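# Cell robots arriving at our harness bench. What happens to the people on it?

Posted in: Shop Floor & Manufacturing

**gimeck_nights**

Hi all, longtime reader, first real post. I work at a small contract shop that builds and tests control boards, and for as long as I've been there the last bench before packing has been hand work. You take a board, plug in the harness, run the check, unplug it, next. I've done it, my shift lead did it, it's how most of us started.

Management has now decided that bench is going to a two-armed robot. They call the project Pluvico (no idea, don't ask me who picks these names). We have 30 people on the floor and 7 of us rotate through harness work, so it's not a huge group, but it's my group! We were told that no jobs are going away, that the seven of us will be "cell attendants" starting in September, and that there's training. The training so far is 2 afternoons and a binder.

What I'm trying to figure out is what an attendant's day is really like. Do you stand there? Do you fix things? I get bored easily and I'm kind of dreading it. On the other hand my thumbs hurt every single night from seating those connectors, and I can't pretend I'd miss that part. Pictures of the bench are below so you can see the sort of work I mean. The plugs are small and the wires flop all over the place, and to me that's the hard bit.
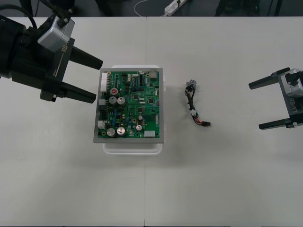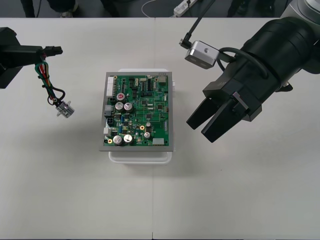

Next one is closer in, with the shelves behind.

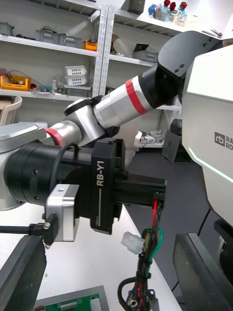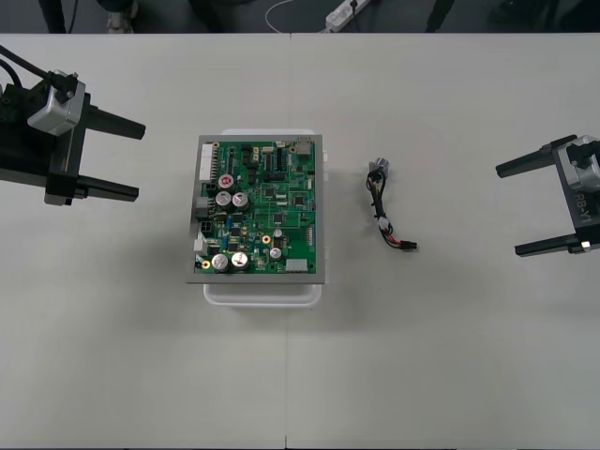

Abhishek Upadhyay wrote back the same evening:

We went through this on a similar line, so let me give you the version I wish I'd had. For the first couple of months you will not be bored. You'll be the person who knows what a properly seated plug feels like, and the engineers won't know that, and they'll ask you the same thing over and over. Write your answers down and put your name on them. I mean it. When they set up the pay grades for our attendants, the people who had notes to show got the higher one.

After that it did get quieter, and this was the part I didn't like. One person was looking after the cell where we used to have a few of us side by side talking all day. I missed the talking more than I expected. We finally got them to rotate us every two hours between the cell, rework and incoming inspection, and it made a big difference to everybody's mood. Ask for rotation now, before the schedule gets set, because it's a pain to change later.

Also ask these, in writing if you can:

- Who is allowed to stop it? (should be you, with no phone call first)
- If a connector gets damaged, whose count does it go on?
- Is the hourly target going up the day it starts, or after a settling-in period?
- What happens on days when it's down and the boards still have to ship?

That last one bit us. We had a week with the cell down and 1,259 boards waiting, and the plan was apparently "do it by hand like before," except they had already taken out the hand stations. Keep one. Fight for it if you have to.

Two afternoons is thin, by the way. Ask for paid time on the cell with whoever is setting it up, even if all you do is watch and pester them.

**vakitz**

robots always mean layoffs, they just wait a year. update your resume

**Vávra**

I wouldn't go that far, but I'd get the "no jobs going away" promise on paper, with a date on it. Ours was only said out loud at a meeting, and later on people remembered it differently. Our headcount did go down in the end, from people leaving and not being replaced. Was anyone laid off? No. Is it the same crew? Also no.

On the thumbs: mine got better after I came off hand plugging, though rework can be just as rough if they park you there all week. So I second the rotation thing.

**gimeck_nights**

Thank you, this is way more than I got from the binder! I asked about keeping a hand station and my lead said she'd bring it up, so we'll see. Nobody had an answer on who gets to stop it, and I'm going to keep asking that one until they do. Abhishek, did your rotation cover the night shift too, or just days? There are only a couple of us on nights and I'm not sure how it would work.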